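Section 3: Setting Up the Tray Shelf

Now for the fun part! With both posts standing, your Plumatstead rack can finally start holding things. The tray shelf goes on in about 10 minutes, and once it's in place you'll have a tidy spot for all the little items that usually end up lost on the floor or buried in a drawer.

Before you start

Clear enough floor to walk all the way around the rack. If you bought the Brasau wall kit, leave it in its bag for now – it goes on in Section 5. Keep the bag of shelf screws within reach, and tip them into a cup or a bowl so they don't roll off.

Fitting the tray

1. Pick a height. Chest height suits most people, but a lower tray works nicely next to a desk or an armchair.

2. Mark both posts with a pencil at the height you picked. Measure each mark up from the floor, even if the first one looks right by eye.

3. Hold the tray between the posts with its flat side up. The small rounded corner brackets should bend downward at each end.

4. Start the screws by hand on both sides. Leave them loose enough that the tray can still shift a little.

5. Lay a level across the tray, nudge it until you're happy, then tighten one side and the other in turn.

Caution: Stop turning when the screw feels snug. Forcing it can strip the thread, and a stripped post has to be replaced.

Loading the shelf

Start with the boxes you reach for most. We like a small one at the left end, which leaves a nice long stretch open for whatever comes in the door with you – keys, mail, a pair of gloves in October. 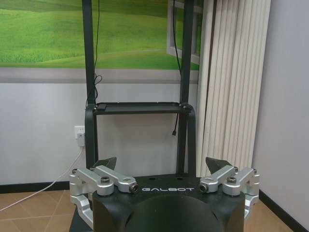
Heavier items belong on the base, so resist the urge to pile everything up here (we know, it's tempting!). The Arango liner is a great add-on if you keep glasses or a phone on the tray, and it lifts right out for washing.

Running a cable

A cable can hang down alongside either post. Let it drop from the top and leave a loose loop near the tray, so you can move a lamp or charger around without tugging on the plug.

Note: Don't pinch a cable between the tray and the post. If you already have, loosen that side, pull the cable free and check it for damage before you plug anything in.

Checking your work

Press down gently on each end of the tray. If it rocks, go back to step 4. Check the screws again after 3 weeks of use, and any time you move the rack to another room.

Adding a second tray? Repeat the steps above, then go on to Section 4, Parkemach Hooks and Rails.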